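Folding the Big Flat Sheet: A Gallery
Siu-fong Kong
Tanham Laundry Notes

I have been told there is a right way to fold a large sheet on your own. I have been told this by my aunt, by a card that came with a set of Derkier bed linen, and by a long article that claimed a person could do it in 19 seconds. I don't believe the article. I half believe my aunt. The card I threw away.

The idea behind floor folding is simple enough. You spread the cloth out, walk around it, pull the corners square and fold from there. Fans of the method say the floor does the work of a second person. My own view is that the floor does the work of a very large table, and that most of us don't have a floor that big or that clean.

Still, people keep writing in to ask about it, so this page is all about laying out and none of it is about the pretty stack at the end. The stack is easy to fake. You tuck the bad side underneath and turn the good side to the door.

A few things I'd question before you start:

"Smooth it from the middle." I've tried it from the middle and from one side. From the middle, I end up kneeling on the cloth. From one side, I chase the same ripple all the way across and it waits for me at the far edge.

"Thin cloth is easier." Easier to lift, yes. It also creases if you look at it, and it slides around on anything smooth. A heavier cotton stays where you put it.

"Mark your corners." This one I've come around to, a little. On a plain sheet in a single color it's hard to tell a corner from a bend in the hem, and something bright near the edge gives you a place to grab. Whether it saves any time, I couldn't say. Kwan, who reads these pages before I put them up, thinks it saves plenty. Kwan also irons pillowcases.

"Any floor will do." A hard, smooth one is kinder than carpet, but look at what else is on it. Cables belong somewhere else before you start walking backward with a hem in each hand.

Laid out flat

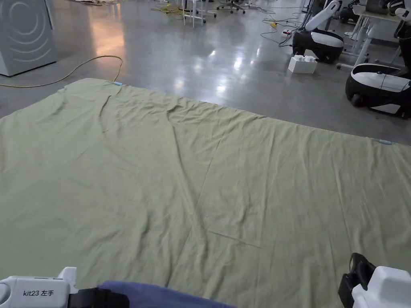 Sage green on polished concrete, with a small light-blue marker toward each end of the far edge. The long curved fold through the middle is the sort I'd want gone before making the first real fold.

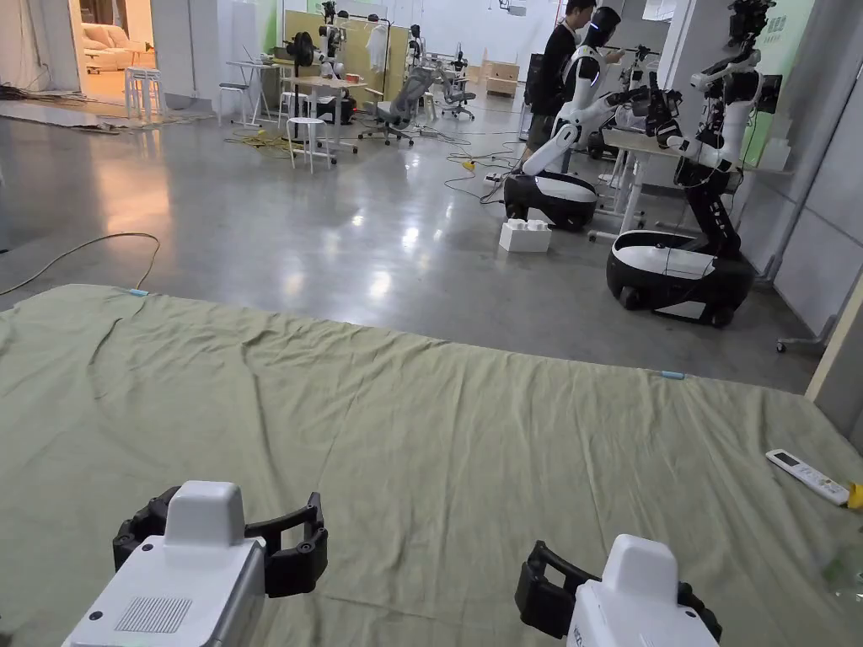
Spread out is one thing and smooth is another. I'd also pick up the white remote on the right side of the cloth, or it will end up inside the bundle.

Questions I Keep Getting

Do I need to iron first? No. I wouldn't iron a flat sheet at all, and I have over 10 of them.

Does the Avatden folding board help? For shirts, maybe. A sheet hangs off it on all sides and you're back to the floor.

What about fitted sheets? I roll mine up and shut the cupboard.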